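Report to the Hodon Fund on the tenant reading program, second period
Prepared by Bronwyn Harawira
Oct 10, 2020

You asked for a plain account of where the money went and what it bought. The short version is that we spent what we said we would, and I am less sure than I was in the spring that the program does what our application claimed.

Enrollment stands at 1,040 adults across the two sites. That figure looks good and I would ask you not to lean on it. Anyone who fills in a card is enrolled, including people who came for the free coffee and left before the first lesson. Bernadette Strickland went through the sign-in sheets at Celtik House and found that 30 learners had come to every session there. I would rather be judged on her number.

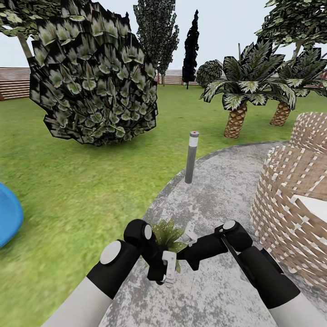 The Skiretti workbooks remain a sore point. We ordered 2,358 of them on the advice of the previous coordinator. The early units are fine. After that the reading passages jump a long way in difficulty, and tutors have been writing their own pages to fill the gap. Ariel Javier has collected the best of these in a binder, and I think the binder is now worth more to us than the books.

Test scores went up at both sites. Before anyone quotes that, please note that the second test was taken only by people who were still attending, and that it reused several passages from the first. Ismael Araújo thinks the gain is real but small. Bo-ram Ko thinks we can't tell. I side with Bo-ram.

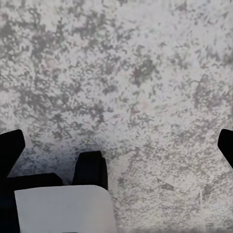

Evening sessions at the Mihăilă site are the one part I would defend without much argument. Learners there asked for help with leases and pay stubs, the tutors dropped the set lessons, and attendance held -- at least so far.

For the next period we propose to stop the workbook orders, keep the evening sessions, and pay for 20 hours of outside testing by someone who has no stake in the result. We are not asking for more money. A revised budget will follow once Bernadette has the printing costs.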